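Kitchen Counter Sessions: Gallery

Our group at Lesen has been teaching a two-armed robot to tidy a kitchen in simulation. One person wears the headset, holds a controller in each hand and moves the arms directly. The computer records every joint and both grippers, and later the policy learns from these recordings. We have kept 3,469 demonstrations so far, and this page shows a little of the work.
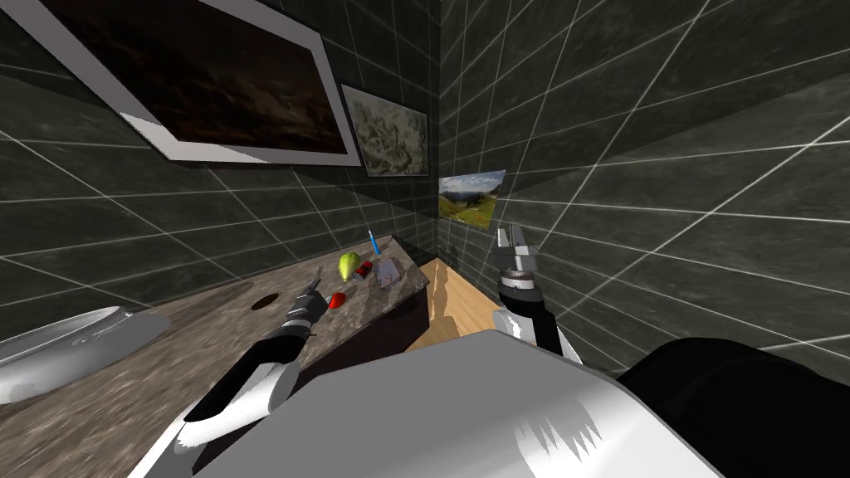

Sepehr Taheri drove most of the early sessions. He moves slowly on the way to an object and faster on the way back, and the policy has copied this habit from him very faithfully. New operators practice for six hours before we keep anything they record. In the first hours they forget about the elbow, and the arm arrives in a position from which it can not turn the wrist.
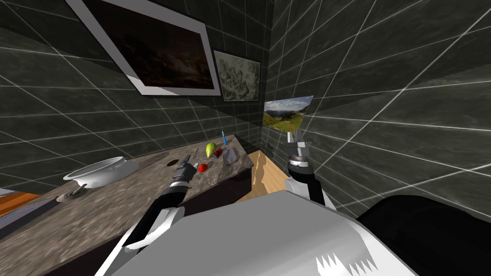
One arm works and the other one waits. We ask operators to park the waiting arm high, because a low arm hides the counter from the head camera. The right arm is parked in this way, with the fingers up, while the left gripper is over the granite between the black disc and the tomato. Bjarke Mogensen wrote the rule after we had to delete 100 recordings — a sad afternoon for everybody.

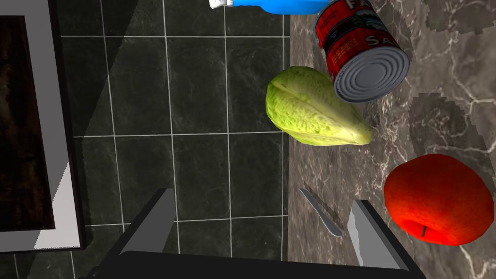 Thin objects are the most difficult to show by remote control. The operator feels no contact, so he must judge the height only with his eyes, and many people close the fingers too early. A butter knife lying flat near the edge of the counter, like the one between the two fingers, can take up to 100 seconds. The apple and the lettuce are much more friendly. For the knife we now tell operators to stop above it, look at the wrist view, and go down only then.

More pictures from the Kalton tasks will be added in November.

Page updated September 23, 2018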